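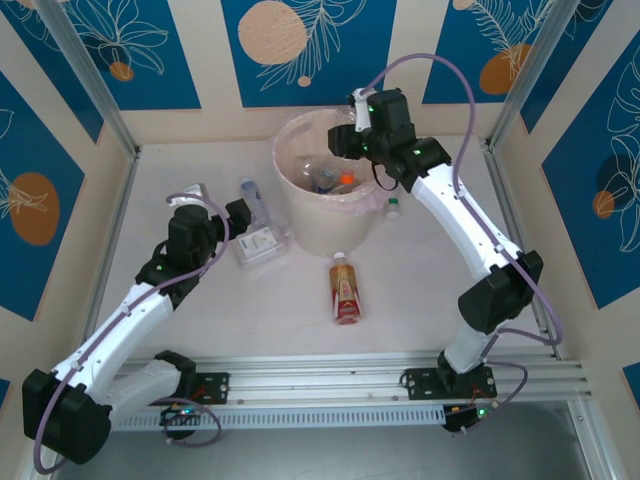 Walturia bottle sorting: progress report to the Stenora small grants fund
18th April

Hello again, and thank you for being so patient with the paperwork. Your form asks what we said we would do, what we have done and what has changed, so I'll take those in order and then wander a bit at the end, as I did last time.

What we said we would do

We asked for money to get the drinks bottles at Walturia out of the general rubbish and into the recycling. The target was 3,000 bottles by the end of the grant. We also promised a new bin for each of the seven rooms where people eat or drink, a supply of liners, and a sheet on the wall telling everyone what goes where. There was a line in the application about "changing habits" as well, which I wrote very late in the evening and which I'm now having to live up to!

Where we are

The count stands at 1,207 bottles. I'm pleased with that, although I know it's less than half the target. Most of it has come since the proper bins went in. Before that we were making do with cardboard boxes, and a cardboard box next to a bin looks to most people like another bin. I lost count of the teabags I picked out.

Bins are now in four of the seven rooms. The other three are in the old part of the building and are waiting for the decorating to finish, as I didn't want new bins getting splashed with paint. I expect them to be in during May.

We went for round, light-coloured bins that let a bit of light through, so you can tell from the doorway whether one is filling up. I was in two minds about this (it isn't the prettiest thing, seeing the rubbish) but it has saved such a lot of walking over and peering in. The liners are pale pink. That started as a mistake in the order from Sqalli, who offered to swap them, and by then I'd grown fond of them. Everyone knows now that a pink bag means bottles, and the bags don't get mixed up with the ordinary ones when they all end up by the back door together.

What is going into them

Mainly water bottles and juice bottles, with the odd fizzy drink. We also get clear plastic boxes, the sort with a little printed label on the top, and these cause more conversation than everything else put together. Our collection from Billum takes bottles only at present. I've asked whether boxes could go in with them and am waiting for an answer. Until then they go in the general waste, and I do wince a bit each time I drop one in.

Part-full bottles are the other thing. A juice bottle with an inch left in the bottom makes a sticky mess of a liner, and the wasps will be along before we know it. I've put a line on the sheet asking people to tip the dregs down the sink first, and there's a jug by the sink in the two rooms where the sink is awkward to get at. It's going fairly well – better at the start of the day than the end.

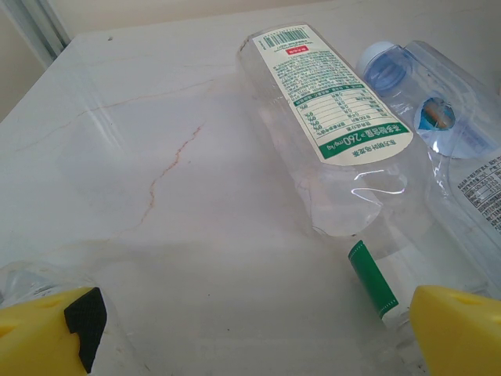

The sheet on the wall has been through several versions, and the hardest part has been deciding what to say about caps and labels. My first go asked people to take the cap off and peel the label before putting the bottle in, and hardly anyone did either. Billum then told us they would like the caps left on, so that settled half of it, and the new sheet says "cap on, label on, empty". A clear bottle on its side with its green and white cap still at the neck and a cream label still wrapped round it is just what they want from us. I'd also had an idea that people could go by the wording on the label, and I've given that up. On that same bottle the small print is nearly all Chinese, with "260 mg/kg" in white on a green band the only part I could make any sense of, and I don't know what it's 260 milligrams of! The sheet will go by shape instead, with a simple outline of a bottle and a simple outline of a box, and very few words.

The cap rule has had one nice side effect. Loose caps used to roll off under the furniture and get swept up with the dust, and I hardly find any now. There are still some that come away in the bag, and we let those go through with the rest.

What has changed from the plan

Two things, neither of them very big. We had budgeted for a lockable store outside and have decided against it. The full bags fit in the cupboard by the back door if they're taken away on time, and they have been so far, so I'd like your permission to move that money over to liners. We get through more than I'd guessed. I had pictured each bag being packed to the brim, when in fact bottles are mostly air and a bag is bulky long before it's heavy. I've started asking people to squash them a little, cap loosened and then done up again. Some do it with great enthusiasm and you can hear it down the corridor.

The other change is the counting. I said we would weigh the bags and work the number out from the weight, and that turned out to be hopeless with bottles of so many different sizes. So I tip each bag out on a table and count by hand with a clicker. It's slower, yes, but I trust the figure, and I've got to know a good deal about what people at Walturia drink. Blue caps are well ahead of any other colour.

Money

Bins and the first lot of liners are paid for and the receipts are attached. Nothing has been spent on printing yet, as I've been running off the sheets on our own machine while the wording settles down. The printed versions will come out of the next part of the grant.

What happens next

The last three bins go in, the new sheet goes up in all seven rooms, and I chase Billum about the clear boxes. I think 3,000 is still possible, as summer is when people really get through cold drinks, but I'd sooner tell you now that it may be a near thing than surprise you with it later on.

Could you let me know about moving the store money before the end of May? I'd like to put the liner order in with Sqalli at the same time as the last bins, and I'll be asking for pink again.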